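Gripper fault halts cup-handling trials at Jendstead

Trials of the Mikado tabletop handling arm have been stopped at the Jendstead test hall after the gripper opened without a command during a routine run. The fault came to light on Sunday afternoon, when the arm let go of a plastic cup above the work table and carried on moving as if it still held it. There were no injuries and the arm itself was not damaged.

According to a notice sent to users of the hall, the release was not an isolated event. A check of the stored logs found 6 cases in which the fingers parted while the controller was reporting a closed grip. All of them fell within the last 842 cycles, after a change to the software that sets finger force. Earlier logs are still being read, and the notice says the number may rise.

The arm was being used on a mixed handling task, in which small, light objects have to be picked from a cluttered table and set down again next to fixed items. The task is meant to be awkward. Goblet-shaped pieces in bright colours roll when touched, and thin metal fittings leave little room for the fingers to close. 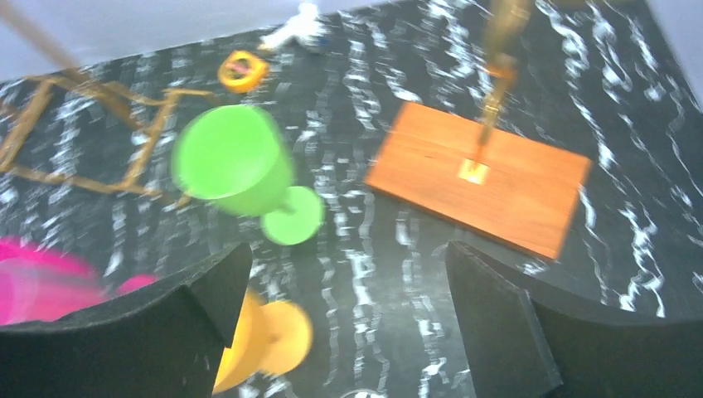

The wrist unit takes its grip signal from the motor current and not from a sensor in the pads. When the fingers meet resistance the current rises, and the controller records that something is being held. Brivska, which supplies the wrist unit, says a short drop in supply voltage can reset the motor driver without resetting the controller. The driver then starts up with the fingers open, while the controller keeps the last state it was given. From the point of view of the motion program, nothing has changed.

The voltage drop has been traced to a connector in the cable that runs along the forearm. With the wrist turned more than 80 degrees from its rest position the cable is pulled tight, and one of the pins can lose contact for a moment. On the bench, the fault could be brought on by hand by bending the cable close to the plug. It could not be brought on with a new cable of the same length, which suggests that wear plays a part as well as routing.

The software change is thought to have made matters worse but is not being treated as the cause. It raised the holding current for light objects, and the higher load makes the supply more sensitive to a poor contact. The old force settings have been put back for now.

More attention is being paid to what the arm did next. The motion program is written to stop when a grip is lost, but it relies on the same signal that failed, so the stop was never called. In each logged case the arm completed its path at normal speed, opened its fingers over the target point and returned for the next object. With light plastic pieces the result is a cup in the wrong place. The notice points out that the same arm is cleared for heavier loads, and that a metal part let go at full height would be a different matter.

The wrist camera did not help. Its pictures are saved with each run, but they are used only to plan the next pick and are not compared with the grip signal during a move. In several of the logged runs the recording shows open, empty fingers at a point where the controller was reporting a held object. Frames taken during fast moves are also blurred, and Brivska has warned against using single frames as a safety check.

Three measures have been set out before trials can start again. The forearm cable is to be replaced and fixed with a longer loop at the wrist. The motor driver must report every restart to the controller, and any restart during a move must bring the arm to a stop. Until a second means of confirming the grip has been fitted, loads are limited to the light plastic set and the table must be clear of people while the arm is powered.

Do, the scheduling tool used to queue runs overnight, has been locked for all jobs that involve the arm. Runs already in the queue have been held and will not start on their own when the lock is lifted. Users have been asked to check their own results for placement errors and to mark any run in which an object was found away from its target.

Brivska says 2 other sites use the same wrist unit with the same cable, and both have been told to inspect the connector. Revised firmware for the motor driver is expected in December.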